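The piano teacher of Trurnow, and the pupils who came back

She had the kettle on before I had my coat off, and she apologised twice for the biscuits, which were perfectly good biscuits. The piano stands against the inside wall of her front room, away from the radiator, with a tea towel folded along the top where other people would have photographs. She has taught on it for 40 years, and for the last 8 of them she has taught almost nobody under the age of 50.

"I didn't plan it," she said, once we had both sat down. "I had the usual children, after school, one after the other, with their bags all over the hall. And then one of the mothers asked if she could have the half hour instead, as her son so plainly didn't want it. She'd stopped at Grade Three when she was a girl in Nikville and she had been cross about it ever since. So I said yes, and she told her sister, and that was that really."

Most of her pupils are like that first one. They learned for a few years as children, gave it up for exams or boys or football, and have carried a small regret about with them for half a lifetime. She calls them her returners, and she is very fond of them, though she admits they can be harder work than the children ever were.

"A child plays a wrong note and carries on. A grown woman plays a wrong note and says sorry to me. I spend the first month getting them to stop saying sorry. I say, you haven't trodden on my foot, dear, it was only an F sharp."

I asked what she starts them on, and she laughed and said that it was nearly always whatever they were playing when they stopped. People turn up with the very same book, the covers held on with tape and an old teacher's pencil marks all through it. She likes to see the pencil marks. You can tell a good deal about a teacher, she thinks, from how hard they pressed.

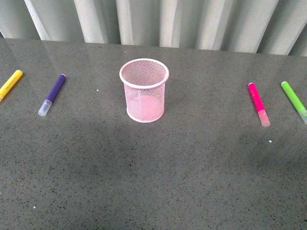

The hands remember more than people expect, she told me, and the eyes remember less. A returner will often rattle off the first eight bars of something without looking, and then stop dead, quite lost, with no idea which note comes next or even where they are on the page. Her cure for this is slow and rather dull, and she makes no bones about it. They go back to the ninth bar and play it with one hand, and then with the other, and then they have a cup of tea.

"They want me to tell them there's a trick. One gentleman drove over from Kerngate every week, in all weathers, and every week he asked me what the trick was. I told him it was ten minutes a day. He thought I was keeping something from him."

Did he manage the ten minutes?

"He did in the end, bless him. He did it before breakfast, with the soft pedal down so as not to wake the house. He plays very nicely now. A bit fast, but very nicely."

Every May she holds a little tea at the chapel hall in Perron, and anybody who wants to can play something. She won't have it called a concert. There is no programme and no order, and people get up when they feel brave enough, which can make for some long silences and a great deal of cake. Last year a lady who had sworn she was only there to listen got up at the very end, still with her handbag on her arm, and played a waltz all the way through. "Both repeats," said my host, still plainly delighted.

Her own playing has changed, she says. There is some stiffness in the left hand on cold mornings, and she has let the big showy pieces go without much sorrow. These days she mostly plays hymns and slow movements, and usually in the evening, once the last pupil has gone and the road is quiet. She played me one of the slow ones while my tea went cold. I didn't like to ask what it was, and then later I wished I had.

She has room for 3 more pupils after Easter, on weekday mornings. You don't need to have kept up your scales. "And tell them to bring the old book," she called after me from the step, "whatever state it's in."

Contact us | Copyright Trurnow Parish Magazine | Back to top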